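Betreff: Re: [werkstatt-mureck] Kleinteile sortieren, Etiketten, Schlüssel
Von: Huệ Đoàn
An: Liste Werkstatt Mureck

Hallo zusammen,

ich antworte gesammelt auf Tuấn, der Rest der Diskussion steht weiter unten im Zitat. Die Sortierung habe ich mir am Dienstag vorgenommen und bin noch nicht fertig. Es geht vor allem um die kleinen durchsichtigen Kästen für Schrauben, Knöpfe und Nähzubehör.

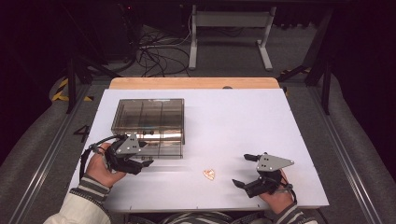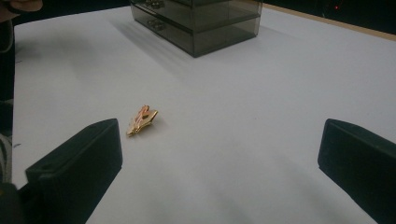
1. Kästen und Fächer

Wir haben jetzt 53 Fächer, die einen Inhalt haben sollen. 13 davon sind gemischt, also Holzschrauben neben Druckknöpfen neben Sicherungen. Die gemischten Fächer stehen auf dem Regal links neben der Tür. Wer beim nächsten Termin eine halbe Stunde übrig hat, kann dort anfangen. Bitte nach Länge sortieren und nicht nach Farbe, das hatten wir schon einmal und es hat die Suche nur verlängert.

Maschinenschrauben und Holzschrauben bleiben getrennt. Bei Unterlegscheiben reicht ein Fach bis M5 und eines darüber. Einzelne Muttern ohne passendes Gegenstück kommen in die Blechdose.

2. Etiketten

Pongsak hat gefragt, ob wir wieder das Bandgerät nehmen. Von mir aus ja, aber die Kassetten sind fast leer. Ich habe noch zwei zu Hause und bringe sie mit. Vorschlag für die Beschriftung: Art, Durchmesser, Länge, sonst nichts. Die alten Papieretiketten gehen mit warmem Wasser ab, der Kleber darunter leider nur mit Spiritus. Bitte am offenen Fenster.

3. Nähzubehör

Dede möchte Knöpfe und Reißverschlüsse in den Nebenraum verlegen, zur Nähmaschine. Dagegen hat sich bisher keiner gemeldet. Die Garnrollen sind schon drüben. Zwei Schieber für Reißverschlüsse der Größe 5 fehlen, falls jemand die eingesteckt hat.

4. Schlüssel

Der Schlüssel zum Nebenraum liegt bei mir. Ich bin im November zwei Wochen nicht da und gebe ihn vorher an Quyên weiter.

Zu Tuấns Frage nach den großen Sortimentskästen: Ich bin eher dagegen. Die von Starkus passen in der Tiefe nicht ins Regal, das hatte ich im Frühjahr nachgemessen. Bei Hundley weiß ich es nicht. Wenn du die Maße hast, schick sie bitte an die Liste und nicht nur an mich.

Grüße
Huệ

Tuấn Đào schrieb:
> Hallo,
>
> ich habe am Wochenende M4-Schrauben gesucht und in drei verschiedenen
> Fächern welche gefunden, dazwischen Lüsterklemmen. Können wir das
> einmal ordentlich machen? Ich würde dafür größere Kästen
> anschaffen, entweder von Starkus oder von Hundley, die
> kosten nicht viel mehr und man muss weniger beschriften.
>
> Außerdem: Wer hat den Schlüssel zum Nebenraum? Ich stand
> um halb sieben davor und kam nicht rein.
>
> Tuấn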